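Soft Toy Sorting and Surface Care: Project Report

Group 9, Textile Care Module
Gunnlaugur Þorgeirsson and Hrefna Zoëga

1. Purpose

The Binholm toy library lends plush toys to families for up to 9 weeks at a time. Returned toys go into one bin and are sorted by hand. Our project set out a sorting method based on pile length, so that long-haired toys are brushed before storage and short-haired toys go straight to the shelf.

2. Material

The stock list had 193 toys. We left out any toy with a battery box or a sewn-in rattle. The rest were split into two groups, short pile and long pile. The limit between them was set with a steel ruler at the back of the toy, with the fur pulled straight.

3. Method

Each toy was checked in the same order: back, belly, limbs, face. Loose threads were noted on a card and left in place. Long pile was brushed from the head down with a wide-tooth pet comb. Toys with mixed surfaces were logged under the longest pile found - a smooth belly patch does not move a shaggy toy into the short group.

4. Handling

Long toys sag when lifted by one end, and the seam at the neck takes the load. We therefore lifted them level, with support at both ends. The lilac toy has long, shaggy fur, a smooth white oval patch on the body and a pale face with a small tongue. It was logged as long pile.

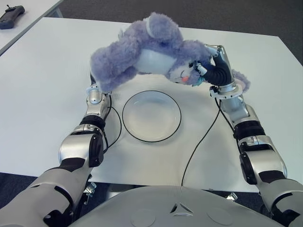
5. Results

Sorting went faster once the ruler check was done first. The face check was the slowest step, mainly on toys with fur close to the eyes. Two toys were set aside for seam repair and are not in the final list.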